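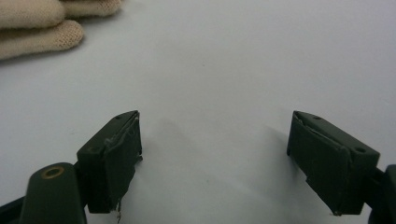 Hand-held gripper comparison: pad wear and camera position

In January we ran the two hand-held grippers side by side, the Broltex unit and the older Akside, on the same list of pick-and-place tasks. Each was used for 11 sessions at the white bench. After rejects were removed, the set came to 3379 demonstrations.

Pad covering was the main problem. The green wrap on the inner faces grips well when fresh, but the edges go first. They fray and lift along the top and the outer corners, and shreds start hanging off the bottom of the pad. Once that happens, thin parts catch on the loose material during release. Of the 238 rejected demonstrations, 126 were logged as release faults, nearly all of them late in a session block. We now rewrap both pads together. Replacing one side only gave uneven friction, and parts rotated in the grasp.

Closing force was close enough between the two units that we stopped measuring it. The Akside has more play in the left arm at full opening, and this shows up as noise in the width signal. Filtering in the Noltis controller removes most of it, at the cost of a slight lag on fast closes.

Camera position matters more than we expected. With the lens looking straight down between the jaws, both pads stay in view at full opening and the contact point is easy to label. The tilted mount sees more of the bench but loses the right pad on wide objects. The straight mount stays for now.

Next up is the Negash arm, with the same pads and the same task list. Spare wrap is in the second drawer – please log the date when you change it.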